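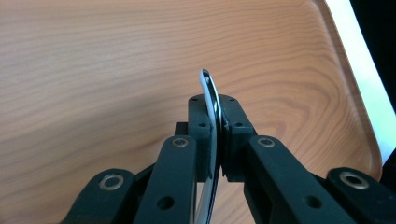

Thin curved parts slip in my parallel gripper, pads or linkage?

I'm comparing two hand-held grippers before we pick one to copy onto the arm, and I'm stuck on thin curved parts. Blocks, pens and bottle caps are fine with either tool. The trouble is strips like the one I've got clamped now, white on the outside of the curve and glossy black on the inside, gripped between the two pads with one end sticking up past the jaws. Out of 23 picks from the wooden tray, 6 ended with the strip turning in the jaws when I moved sideways. It doesn't drop, it just rotates until it points somewhere else.

Gripper A is the dark plastic one with the linkage arms and brass-colored bushings. Gripper B is a Fimham with a rack and pinion and wider pads. B turns the strip less but it is clumsy at getting under the edge in the first place. A has a thin black layer, likely a grip pad, on its left pad. Same operator, same tray.

Should I change the pads on A or is this slop in the linkage? I'd like to stay with A because we already have spare arms printed.

Oksana Onyshchenko, Novville

2 answers

Petro Maksymiv

Pads first. A flat pad on a curved strip touches along a line on the outside of the curve and at two edges on the inside, so there is very little holding it against twist. More squeeze flattens the strip a bit and then it springs when you let go, so I wouldn't go that way.

What worked for me on A-type jaws was 4 mm soft silicone foam on one side only. Leave the thin rubber on the other. Put the foam on the side facing the inside of the curve so it can fill in. If your strips arrive facing both ways in the tray you'll need foam on both, and then you lose some accuracy on small parts. Check your opening width afterward too, you may have to move the end stop.

For the linkage, close the jaws on a flat steel ruler and push the tip of the ruler side to side. If the pads stay parallel and only the ruler moves, leave the linkage alone. If a pad rocks, look at the bushings on that side. Mine loosened in the printed holes at 300 cycles and I had to ream them and press in new ones with a little glue.

Also wipe the strips with alcohol before a test run. Finger grease on the glossy side changed my numbers more than I expected.

Comment from Oksana Onyshchenko: Did the ruler test, left pad rocks a little, right one doesn't. Foam ordered. Will redo the picks with the foam first and leave the bushings as they are so I'm only changing one thing.

Yurii Tkachuk

I would just get the Arkico fingers, they have a V groove. We use them for tubing. Never tried them on strips but a groove ought to hold better than a flat pad. Not sure they bolt to yours, check the screw spacing.

Comment from Petro Maksymiv: A V groove will crease a thin strip if it's lying across it. Good for tubing though.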